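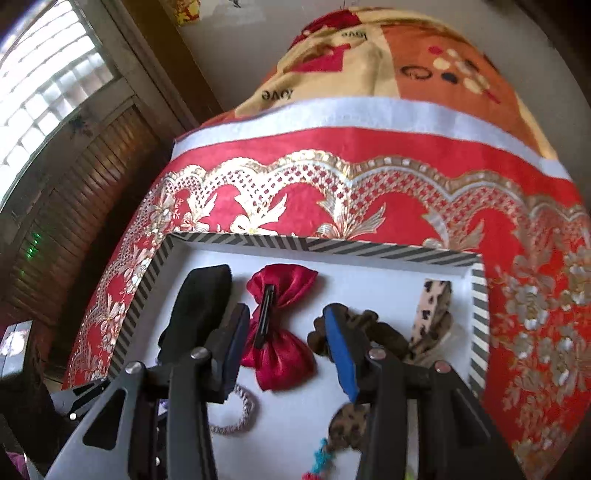

Greifer über der Schale mit Haarschmuck, rote Schleife in der Mitte

flelleren_k: So, 1.239 Demos mit dem Handgreifer sind durch! Die Policy sortiert Schleifen schon ganz ordentlich, aber bei Haargummis klappen nur 5 von 16 Versuchen :(

noonan16: Mehr Demos sammeln, fertig.

Aqeel P.: Glaub ich nicht. Bei uns hat mehr vom Gleichen null gebracht, erst andere Tücher drunter haben geholfen.

flelleren_k: Hm, vier andere hätte ich noch da. Ich probier das mal und melde mich!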